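Report on a visit to the Brurlow data collection site, 5th November

A delegation from the Allside working group on good practice attended the Brurlow site at the invitation of Staltetico, which has operated there since January. The purpose of the visit was to see how the draft code for hand-held gripper recording is applied outside a laboratory, in rooms furnished as ordinary homes. The delegation consisted of Benedicta Asante, Weidong Bai and the undersigned.

We were received by Gemma Pellegrini, site manager, who outlined the rules in force. Each operator completes 15 hours of supervised practice before recording alone. Sessions are limited to 600 seconds, followed by a rest period, and every recording is logged against a task sheet. Packing tasks are carried out with everyday groceries, and the sheet specifies the container but leaves the choice of goods to the operator. 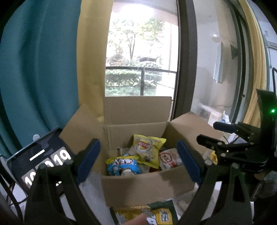 Mr. Bai asked how the site deals with windows and daylight. The current draft is silent on the matter. Ms. Pellegrini replied that curtains may be left open provided no neighbour or passer-by can be identified, and that the operator must check this before starting. The delegation considers this a sensible rule and will recommend that it be written into section 4 of the code.

Discussion then turned to cables and finger clearance. Nkrumah Fiadzo, who trains new operators, favours a fixed cable route at every table -- a position already adopted at the Strickland site. Ms. Asante noted that a fixed route suits one room and hinders work in the next. The question was left open.

The site now holds 4000 logged recordings. We examined the log and found the entries legible and properly signed, although the column for equipment checks was often completed at the end of a shift. The draft requires a check before each session, and Staltetico has undertaken to revise its form accordingly.

The delegation thanks the staff at Brurlow for their time and candour. Written comments on the draft code should be sent to the undersigned.

Amerley Zakaria
Allside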